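Fasine Streaming Box: four months on

I bought the Fasine to replace an older Wieser set-top recorder that had stopped saving programs properly. We mostly watch free-to-air, with a lot of repeats of auction programs, quiz shows and cooking competitions, so I wanted something that would record a full series and let me skip the breaks.

Set-up took most of an evening. The tuner found all the local channels on the first scan, but the program guide was blank until I ran the update from the settings menu. The quick start card doesn't mention this. The remote is small and the buttons are well spaced. It has no backlight.

Series recording is the best part. You pick a show from the guide, press the red button and it takes every new episode. It adds two minutes at the start and ten at the end, which covers most late finishes. Repeats can be switched off, although the daytime channels label their episodes so badly that I still ended up with the same country house valuation three times.

The drive is listed as holding 300 hours. That is for standard definition. In high definition you will get well short of it, and the box gives no warning until it is nearly full. The Nenden model above it holds 600 hours and has a third tuner. If there are two or more people in the house recording different things, I would pay the extra.

Catch-up apps are slower than on our TV. Bunder, the cooking and lifestyle channel, takes a while to open, and it forgets where you were up to if you leave an episode halfway. Picture quality is fine once it gets going. 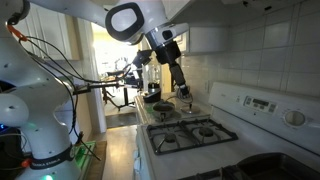

Kitchen with a Franka Emika arm, and a second arm holding a small metal utensil.

Fan noise is low. I can hear it late at night with the sound down, but my partner can't. It does get warm, so leave a gap above it in the cabinet.

I paid just under $300. At $200 on sale I would recommend it to anyone who records a lot. At full price, compare it with the Nenden first.

Three and a half stars out of five.

Carleen Hoani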